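Stockroom Move: Sukent to Wandmont Street

Home > Gallery > Stockroom

Sukent sells buttons, zippers, thread and trims by mail. Until December the stock was kept in the back half of our old building on Clalline Road. It is now in a single room on Wandmont Street, on the ground floor, with a door wide enough for a hand truck. This page covers the packing, the new shelving and where things have ended up. It is mostly for our regular customers, who have asked, and for anyone who picks up orders in person and needs to know which door to use.

Photos and notes by Iñaki Ibarra. Shelving layout by Cristóvão Pinheiro.

The old room

The Clalline Road room was long and narrow with one window at the far end. Stock was kept in metal drawers on the left and on open shelves on the right. The drawers were fine. The open shelves were not deep enough for the trim boxes, so the boxes stuck out a few inches and everyone who walked through with a cart hit them. The corners of those boxes are all soft now. We moved them as they were and will replace them when we reorder.

The heater was under the window, which meant nothing could be stored at that end. We lost a good six feet of wall that way.

Counting

We did a full count before packing. The total came to 2,472 stock numbers, including colors we no longer reorder. The last full count was done when the thread range was much smaller, so we don't have a useful number to compare it with.

The count turned up a full drawer of brass jeans buttons filed under snaps. If you were told these were out of stock in the fall, please check again.

Packing the buttons

Buttons are heavy. We used small boxes only, filled to the top so the lids would not cave in. Each kind stayed in its own bag, and the bags went into the box in drawer order, front of the drawer first. One drawer, one box. The box got the drawer number on two sides and on the top.

The glass buttons were wrapped in tissue by color card and traveled in the car. None broke.

Packing the thread

Cones went in upright with a sheet of cardboard between layers. Spools stayed in the racks they sell from, and we wrapped the whole rack in stretch film. This was Cristóvão's idea and it saved a full day at the other end. The racks were unwrapped and hung straight on the wall.

Stretch film catches on the rack pegs. Start from the bottom and go slowly.

Packing the zippers

Zippers were bundled by length and then by color, with a paper band. Long separating zippers were laid flat and not folded. The invisible zippers come from Botha in their own trays, and those trays stack, so they only needed a strap around each stack.

The truck

We rented a truck with a lift gate for one day. It took 7 trips. The two buildings are close together and we preferred short loads that could be carried in and put down in the right part of the room. The first load left at 6:30 in the morning and the last was inside before dark.

Metal drawers went first, empty, with the drawers taped shut. Then the button boxes, then thread, then zippers. Trims went last because they are the lightest and can sit on top of anything.

The new shelving

There are 15 bays. Cristóvão drew them on paper and then marked them out on the floor with tape before anything was bought. We walked the aisles with the cart to check the turns, and he moved one row over by the width of a hand after the first try.

The shelves are deep enough for a trim box to sit fully inside. The lowest shelf in each bay is for full cartons, the middle ones are for what gets picked every day, and the top is for packing paper and empty boxes.

Order boxes

Plain brown boxes with no printing, same as before. We looked at printed ones and decided the money was better spent on the thread range.

Cardboard box at a tilt, beside the light wood grain. The thin dark line toward the left is the seam between two panels.

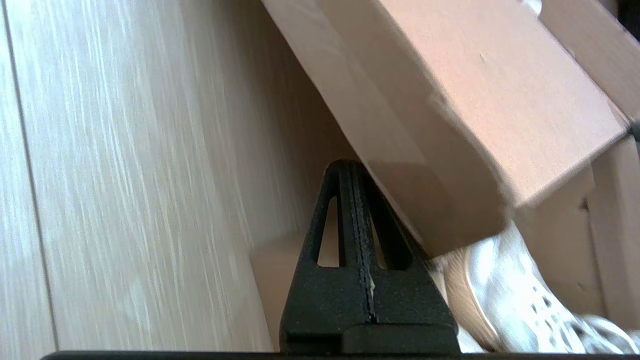

Thread wall

The thread racks are on the long wall to the right of the door. Colors run light to dark in each family. All-purpose polyester is at eye level, cotton is below it, and heavy duty and upholstery thread are at the bottom. Serger cones have their own bay just past the racks.

The wall gets no direct sun. At Clalline Road the end racks had to be covered with a sheet in the afternoon to keep the reds from fading.

Button drawers

The same metal drawers, in the same order, with new labels. We kept the old drawer numbers so that anyone who had them written down from a past invoice can still use them. Two-hole and four-hole are together now, by size. Shank buttons are in the next stack over. Wood and shell are at the end, closest to the table, where you can lay them out against your fabric.

The sample cards are on a ring that hangs from the side of the first stack. Please don't take the ring to the window. There is a lamp on the table that gives a good even light.

Trims and ribbon

Rolls are on dowels, narrow at the top and wide at the bottom. Lace is flat in boxes. Bias tape has moved over here from notions. Elastic has not, and is still with the zippers, mainly out of habit.

Remnants under a yard are in the basket at the end of the row and are sold by weight.

Packing table

The table is the one from the old room, raised on blocks. It was always too low and Iñaki's back is better for it. Scale on the left, tape and labels on the right, paper roll underneath. Orders waiting for one more item go on the shelf behind, with the slip clipped to the front.

Padded envelopes are used for anything under half a pound. Everything else goes in a box. If you would like your order boxed even though it is small, write it in the notes when you order and we will do it at no charge.

Still to do

The ceiling light over the last two bays needs a longer cord to the switch. The labels on the zipper bays are handwritten and will be printed once we are sure the order works. A few cartons of discontinued colors have not been opened yet, and will go up in the clearance section a little at a time.

The sign is not up. Look for the green door on the side of the building, past the loading area.

Picking up an order

Pickup is from the Wandmont Street door only. The Clalline Road building is closed and we no longer have a key to it. Ring the bell and wait, as the person on duty may be at the far end of the room. Have your order number ready. Parking is on the street, and there is one space at the side door that you may use for loading.

If you want to look at buttons or thread in person, write first so that someone can be free to pull drawers for you. Afternoons are best. Mornings are when the mail orders are packed.

Mail orders

Shipping was stopped for over two weeks during the move and is now back to normal. Orders placed during that time went out in the order they came in. If yours has not arrived, write to us with the order number and the name it was placed under.

Returns should be sent to the new address on the contact page. Old return labels with the Clalline Road address will be forwarded for now, but this adds several days.

More galleries: Thread colors / Button sizes compared / Old catalog covers

Back to top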